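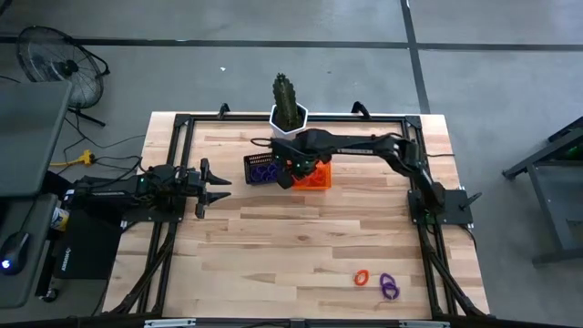

Bus Shelters and Waiting Times in Markgate
Final report, Geum-ok Ok and Seung-woo Seol
12 Oct 2021

1. Why we did this

Markgate has a lot of bus stops and not many shelters. Seung-woo takes the Sedimstead bus every morning and got soaked enough times to want to know who decides this. So that was the question. Where are the shelters, do they match where people wait the longest, and does having one change if people ride or not.

Original plan was to compare with Ham as well. Dropped it, ran out of time. Ham only gets one route anyway.

2. What we did

Picked 6 stops on the Grodden line. Half with a shelter, half without. Sat at each one for two mornings in March, same hours, wrote down when people showed up and when the bus came. Also handed out a short survey (paper, one page). Got 119 back, some of them only half filled in. We kept those for the questions they did answer.

Weather was mostly gray and cold. Rain on one morning only, so the rain part of this is thin.

3. Waiting

Longest waits were at the outer stops, toward Sedimstead. Not a surprise, fewer buses out there. But the shelters are nearly all downtown where the wait is short. The two longest-wait stops in our sample had no shelter and no bench. One had a pole with a timetable on it, and the timetable was out of date.

People downtown show up early and stand around. People at the outer stops cut it close, they know the schedule by heart. A few told us they wait in their car until they see the bus. That messes up our numbers a little becuase someone in a car doesn't get written down as waiting until they get out.
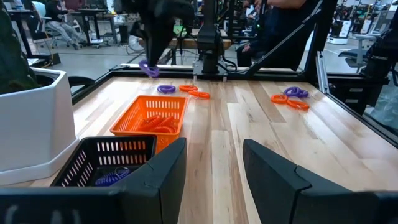
Also a lot of people under the shelters weren't waiting for our bus. Two routes share those stops and we couldn't always tell who was who. Asked when we could.

4. Survey

Most common complaint was not the shelter, it was not knowing if the bus already left. We didn't expect that. Shelter came second, then lighting, then benches. Older riders put benches higher. Students mostly wanted a sign with live times.

Asked "would you ride more often with a shelter at your stop." Plenty of yeses, but it's an easy thing to say yes to. Should of asked how often they ride now and compared it, would be a better question.
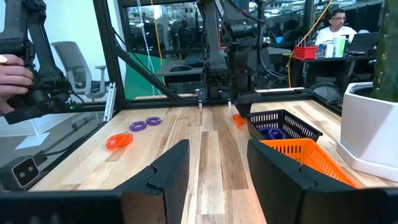
The comments box got used more than we thought it would. Wind came up over and over at the Grodden end. The shelter there opens toward the road and the wind blows straight in, so riders stand behind it instead of inside. We saw this ourselves both mornings.

5. Problems

Small sample. Mornings only. No weekends. We each wrote down times a bit differently the first day (Geum-ok rounded, Seung-woo didn't) and had to go back and round everything.

6. What we'd suggest

Fix the timetables first, cheap. Then a bench and shelter at the two outer stops. Turn the Grodden one around or put a side panel on it. If somebody picks this up next year, do afternoons and do Ham.

Tally sheets and blank survey are in the appendix.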